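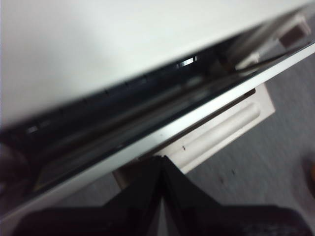 White on white, close up. Dark gap, thin strip, then the painted panel with the groove along it.

Treltgate kitchen corner - photos and notes

Quick page for now. More notes than photos, sorry, I typed them up on the train and didn't want to lose them. Will go over the spelling at some point.

For anyone who's landed here from the main page: the kitchen corner is the bit at the far end of the Treltgate room, with the small oven on the table and the pretend food. It got pulled apart in April and put back together over a few weeks. Old one was brown, everything brown, handles missing. New one is mostly white.

THE WHITE BITS

Everyone said white would be boring. Ravindran Thevar wanted green. We had a green sample up on the wall for a week and it looked like a dentist's, so white it was.

Paint is Irkelo, shade 2931, a warm sort of white, bit creamy. Three coats on all the wood. First coat looked awful, second coat looked worse, third one fine. Rubbed down with 800 paper in between, by hand, in the car park, mostly in the wind. If you ever do this, do it on a still day and take the phone out of your top pocket.

The grooves were a pain. A brush that fits the flat won't fit the groove and the other way round. Paint collects in the bottom and dries in a ridge. What worked in the end was doing the groove first with a small round brush, letting it go tacky, then rolling the flats and wiping back along the edge with a finger in a rag. Saturnino Manzano did the last few that way and his are much better then mine.

Specks - yes, there are a couple of tiny dark ones on the paint. I know. Scuffs or dirt, haven't had a cloth to them yet. Please don't go at them with the scourer, it takes the shine off and then you have a dull patch as well as a speck.

White doesn't match white, by the way. Painted wood is creamier than the other stuff, and side by side you notice. Further back you don't. I've stopped minding.

CLEANING THE EDGES

Long thin gaps catch everything. Crumbs, glitter, hair. Old toothbrush, dry, along the length. Not wet, the water just sits in there. Chandrasekhar Krishnan uses a lolly stick with a bit of cloth folded over the end and that's good too, gets behind a lip where the toothbrush won't go.

Glass gets vinegar and water on a cloth, never sprayed straight on. Wire rack comes out and goes in the sink with the cups.

THE OVEN

Small one, sits on the tabletop. We did look at building one out of a box and had a go at a cardboard version, which lasted a morning. A proper little oven has a door that drops down flat and that's the whole appeal as far as I can see. Open, shut, open, shut.

It stays unplugged. Plug is taped up and the lead looped up beside the oven, please leave it that way even if you fancy toast. There's a kettle next door.

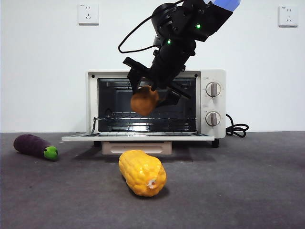 Door right down, brown food piece at the front of the oven, just above rack height. Potato or bread roll, take your pick. The 2 knobs on the right are the silver-grey ones people ask about.

Long argument over that brown thing. Ravindran Shetty says potato, has always said potato. I had it down as a bread roll on the list. It came in the Narnelus bag with no labels on anything, so the list now says "brown, lumpy" and we've all moved on.

The door makes a decent shelf when it's down - good for resting a piece of food on while you sort out where it's going. Not for leaning on. The hinge is a small metal arm and I don't want to be finding a new one.

THE FOOD

Narnelus set plus leftovers from the old box. Anything with bite marks got binned. What's left lives in the blue crate under the sink end. Rules, such as they are:

Food goes back in the crate, not left in the oven overnight. It gets found weeks later.

Nothing real in with the pretend. There was a satsuma. Enough said.

Wash the lot in warm water with a drop of washing up liquid, dry on a towel, turn it over once. The lumpy pieces hold water in the dents so give them longer.

If something's gone sticky put it to one side and tell Barrett Kasprzak, he has a method involving talc.

STILL TO DO

One drawer front to rehang. It went back on slightly squint and I can't unsee it.

Felt pads for under the table legs. Bought, lost, bought again.

A proper hook for the oven gloves. The stick-on one fell off twice.

Touch up pot of the 2931 - there's a jam jar with some left, shelf above the coats, lid is stiff. Stir it well, it seperates.

Karpenko are sending the replacement handles, they said 15th May. Same as the ones already on, plain ones. If the parcel turns up and I'm not in, stick it on top of the fridge, not in the cupboard, things go in that cupboard and don't come back.

MORE PHOTOS

If you've got any of the old brown corner from before April I'd love one to put at the top of the page, I never took any. Big files are fine. Say who took it so I can put the name under. Same goes for the table with the cups laid out, if anyone got that.

Right, my stop. Will add the rest when the handles are on.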